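Filed under: Diary / Home & Kitchen / Slow Days

27 June 2025

Still no word from Kernham about the tiles, so I gave up waiting and went for a long walk instead! I did the whole river loop, got a blister on my left heel, and came home with two jars of plum jam from the farm stand (I only meant to buy one). I've been thinking about counters ever since February, when I fell hard for brown marble and everyone I know told me to go with white.

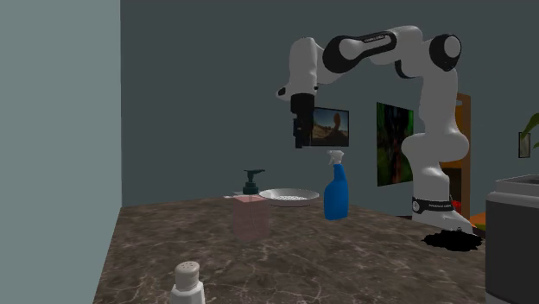

Dark brown marble with pale veins, against gray walls.

The quote came to 1692 and I had 800 put aside, so, well, more jam on toast for dinner this summer. I called my sister and we talked for 42 minutes, mostly over whether her cat is getting fat (he is). Then I finally repotted the fern and got dirt all over the hall rug.

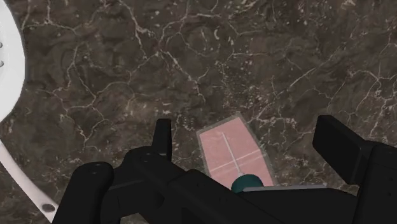 1 min read

I do love how the veins wander and fork, like creeks on a map. Started my library book after supper and fell asleep on page six with the lamp on. Tomorrow I have to call Kernham again, ugh, and find a bandage for this heel.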